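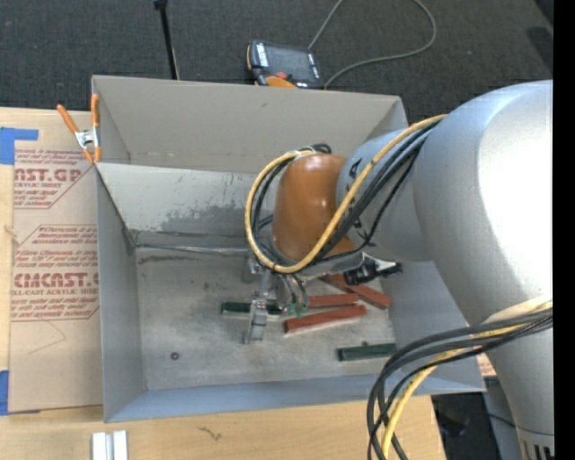
Sorting question for thin blocks, the flat rectangular ones from a stacking set. I have two sets that got mixed, 151 pieces after the last count, and I want to keep them by color in open bins. My current bin is a plain gray rectangular one, no lid, no dividers, and it sits on the tabletop at working height. With only the red and green pieces in it the blocks never lie parallel. The reds end up together but at slightly different angles, one sloping down to the right, another tilting the other way, and picking a single piece cleanly off the floor of the bin takes longer than it should. Do I want a smaller bin, a liner, or dividers? Inside depth on mine is 42 mm.

fluthi

Reply from gverid
Dividers. Put one across the short dimension and keep one color per side. Cut it 4 mm lower than the rim so you can still slide a hand across the top.

Reply from Quintana_I
Disagree on dividers. A divider halves the footprint, and a thin block that lands against the divider stands on edge. Then you are digging it out of a corner. I ran divided bins for a winter at the toy library in Arroyo and pulled every divider by April. Open bin, fewer pieces per bin. Overfilling is the usual fault.

Reply from gverid
A block stands on edge against the outer wall too. The divider adds two more faces where it can happen. In exchange you stop re-sorting colors at the end of the day. I'll take that trade.

Reply from smanol
What is the floor of the bin made of? Smooth plastic lets the pieces skate when you reach for one. A thin felt sheet cut to size fixes most of it. Adhesive not required, the blocks hold it down. Do not use foam. Foam lets the short end sink and the block rocks when you press on it.

Reply from fluthi
Smooth floor, yes. I had not considered a liner. Does felt shed? Some of these are unfinished on the ends and lint will catch.

Reply from smanol
Craft felt sheds. Pressed wool felt sheds less. The Siledby drawer liner is a rubber mesh and does not shed, but the mesh pattern is coarse enough that a corner can snag. I use the wool.

Reply from hubmann_b
How thick are the blocks? If they are under half the bin depth you can stand them in rows on the long edge, like index cards, and the angle problem goes away. The Flinora tray has a slot spacing that fits most thin sets. It holds fewer than an open bin but every piece can be gripped from the top.

Reply from Quintana_I
The rows hold up until the first child uses it. After that you have an open bin with slots in the bottom.

Reply from hubmann_b
He did not mention children.

Reply from fluthi
No children. I use them for layout mockups, shelf arrangements mostly. The blocks are thinner than half the depth, so rows are possible. I do take pieces out and put them back constantly, and returning each one to a slot is slower than dropping it.

Reply from gverid
Then slots are out and you are back to the divider.

Reply from Quintana_I
Or back to two bins. Same bin, one per color, side by side on the table. Zadgate sells the gray open type in packs and they nest when empty. I store over 500 pieces that way and have not re-sorted a color since.

Reply from fluthi
Table space is the limit. I can fit two if I turn them so the short sides face me. I will try wool felt in the existing bin first, then a second bin for the greens. If pieces still cross over, I will cut a divider.

Reply from smanol
Cut the felt slightly undersize. If it is tight it buckles in the middle and you get a ridge.

Reply from gverid
Measure the floor and not the rim before cutting either one. The walls on those bins usually taper.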